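Ticket 2000 – Facilities, second floor
Subject: White worktop in the tea point still going grey
Raised by: Yaryna Pylypenko
Status: Open (again)
Priority: Low, according to the form. I picked Medium and it changed it back.

09:10
The new worktop in the tea point has a dull film over it. You can't see it straight on, but crouch by the kettle with the blinds up and there it is. I've wiped it with the Pluvaditz spray from under the sink. It now has a dull film with swirls in it.

09:45
Reply from Facilities: have I tried wiping it? Yes. See 09:10.

10:30
Tried warm water and a drop of washing-up liquid, then a dry cloth. Better near the sink, no change at the far end. The Pluvaditz label says to dilute one capful in two litres. The bottle under the sink has been topped up by persons unknown and smells as if it has never met water in its life, so I suspect we've been polishing the place with neat cleaner for 19 weeks.

11:20
Rang Conorach, who fitted the worktop. Their man said film is nearly always product left behind, and to rinse twice with plain water before doing anything clever. He also offered me a restoring kit at 140 pounds. I said I would rinse twice.

13:05
Rinsed twice. Changed the cloth in between, as the first one had come up slimy. The swirls have gone. There is still a faint patch where the Calia biscuit tin used to live, which I'm told may be the surface underneath being cleaner than the rest. So the patch is the good bit.
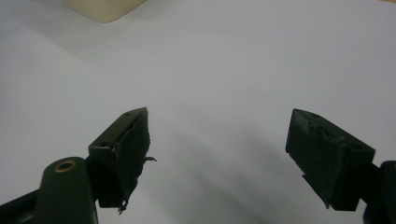 14:15
Did the rest of the run to match, leaving the water on for a minute each time before drying. Mrs Wang from Accounts came in, looked at it and asked if it had always been that colour. I'm taking that as a pass.

14:40
Requests before this gets closed:
– bin the old spray bottle and send up a fresh one with the label still on
– new cloths, as the present ones are beyond help
– a note on the cupboard door with the dilution on it, 70 point or larger

15:10
Reply from Facilities: ticket closed, user reports wiping it worked.

15:12
Reopened. Cloths, please.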